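Help wanted: come teach a homemade hand to pick things up

Posted in March, still open

Hi! I'm building a robot arm with a hand on the end of it, and I need people. A handful of regulars and a bigger pool of folks who can drop in for an evening now and then. I'll get to the details, but if you're the sort who skips to the end: the shop is on the ground floor of the old Gralumside building, we meet after 6 p.m., there's a bit of money in it for the regulars and dinner in it for everybody else.

A little background. The project is called Droka. It started on my kitchen counter a couple of winters ago, when I got fed up with the two-finger clamp that came with a secondhand arm I'd bought. The clamp was great at blocks. It was terrible at everything I own. My house has almost no blocks in it – it has keys, socks, mugs with weird handles, half-empty bags of rice, and mail. So I started making fingers. The first set was carved out of foam and lasted one evening. The second set was better, and my sister politely asked me to get the whole business out of the kitchen (there was a thing with a gravy boat), so I rented a bench at the Indidden shared workshop and I've been there ever since.

What I want out of Droka is pretty modest. I'd like an arm that can clear a cluttered table at the end of the day and put each thing where it lives. It can be slow. It can take all night for all I care! But it has to be able to deal with the stuff real people leave lying around, and so far the way I know to get there is practice, lots of it, with a person moving the arm through each job by remote while the computer takes notes. I've set myself a goal of 2000 good runs before I even think about letting it try things alone. As of this week we have 349. You can see my problem.

What you'd be doing

Mostly you'd sit at the control rig, which is a small copy of the arm that you move with your own hand, and the big one follows along. You pick an object from the bin, you pick it up with the robot, you put it on the tray, you reset, you go again. A run takes a minute or two once you have the feel of it. People usually get the feel of it by the end of the first evening, and a few people get it right away and are insufferable about it. If you've played video games, operated a backhoe, or done any puppetry, you'll probably be in that second bunch.

When a run goes wrong, you mark it and write a few words on why. "Slipped," "grabbed too high," "sneezed," whatever happened. I read all of those and they're the most useful thing in the whole notebook, so please don't be shy about the failures. I've thrown out plenty of my own runs.

The rest of the work is shop work. Fingers wear out. Cables stretch. Screws back themselves out overnight, as far as I can tell just to annoy me. I need a person or two who likes fiddly repair, can use a soldering iron without supervision, and doesn't mind that the parts drawers are labeled in my handwriting. If you sew, I would love to talk to you. I've learned more about fabric covers in the last year than I ever planned to and I'm still bad at them.

Who I'm looking for

Two paid regulars, two evenings a week each, through the end of summer. One mostly on the rig, one mostly on repairs, though I'd expect you to swap now and then so neither of you goes nuts. You don't need a degree or a robotics background. You do need to show up when you said you would, and to be okay with doing the same thing over and over while the radio plays. Patience matters a lot more to me here than cleverness.

Then I'm hoping for 40 drop-in participants. You come once, or as often as you like, and you do a session on the rig. I want lots of different people because everybody grabs things differently, and right now the robot has picked up all my habits (I go for everything from the left, apparently). Left-handers especially welcome. So are older folks, people with small hands, people with big hands, and people who are sure they'd be bad at it. You need to be 18 or over to sign up by yourself, and teens can come along with a parent.

The rig fits most people but the stool is tall, so if you'd rather work seated low or from a wheelchair, let me know and I'll move the rig down to the second bench before you get there. It's an easy job. The entrance on the parking lot side has no steps.

What you'd get

Regulars are paid by the evening out of a small grant I got from the Auer fund, which covers your time and a parking pass. I'll tell you the exact amount when we talk, and it won't make you rich. Drop-ins get dinner, usually tacos, sometimes my chili, and a printout of your best run if you want one for the fridge. Everyone gets a key to the tea cabinet. I'm happy to write a letter for anyone who needs one for school or a job hunt, provided I've seen you work for a few weeks first.

And you'd get a say in things. The object bin is picked by whoever turns up. Bring something from home that you think will be hard! Past winners include a wet sponge, a whisk, a deck of cards with the rubber band off, and a single grape, which I still have feelings about. Please nothing sharp, nothing alive, and nothing you'd cry over if it hit the floor.

Where things stand

The arm is solid now. The base got bolted down over the winter and I've quit worrying about it. The software does what it's told most evenings. The hand is where all the trouble and all the fun is. I'm always messing with the fingertips – the surface, how much they give, how they close around something thin. Flat things are hard, floppy things are harder, and glasses are their own special category, what with the smooth lenses and the skinny temple arms. 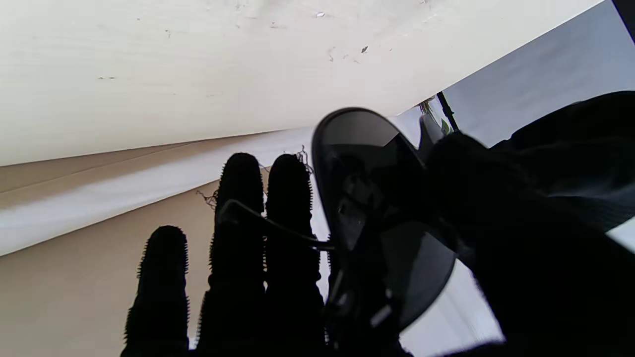 Orlando Ospina wrote back after I passed around an early draft of this ad: you should warn people that the first half hour feels like wearing someone else's shoes. I came in thinking I'd be good at it and dropped the same spoon so many times I started apologizing to it. Then it clicked and I stayed until closing. Also, tell them to eat before the session if they get cranky, because you always say dinner is at seven and it never is.

Fair on all counts. Dinner will be at seven. Write that down.

A few practical things

Sessions run from 6 to 9:30 p.m. You can leave early if you tell me ahead of time, but please don't wander off mid-session, as the arm needs two people in the room whenever it's powered up. One of them stands by the stop button. We take turns on that, and it counts as a rest.

Tie back long hair, leave the dangly bracelets at home, and wear shoes that cover your toes. Safety glasses are on the hook by the door. The arm isn't very strong but it's heavy, and I've had my knuckles rapped by it enough times to be strict on this.

We record the arm's movements and the view from its cameras. I'd rather not have faces in there, so I go through the recordings and cut anything with a person in it, and you can ask me to delete your session at any point without telling me why. There's a one-page form to sign on your first evening. It's in normal English. I wrote it myself and then had it checked.

Parking is free in the lot behind the building after 5. The bus stops across the street, but the last one going downtown leaves before we finish, so plan a ride or ask whether anyone's headed your way. There's usually someone.

How to sign up

Come by bench space 317 at Indidden any evening we're open and ask for the robot person, or leave a note on the Droka board by the front desk with your name, a way to reach you, and which of the three you're after: rig regular, repair regular, or drop-in. For the paid spots, add a few lines on something you've fixed or something you've practiced for a long time. I don't need a résumé. A woman applied last fall with a story about re-caning a chair and I'd have hired her on the spot if she hadn't been moving away.

I'll get back to everyone within a couple of weeks. If you don't hear from me, poke me, I've probably put your note somewhere safe. The paid spots stay open until they're filled, and drop-ins can start right away.

Oh, and if anyone has a working label maker they're not using, I'd like to borrow it.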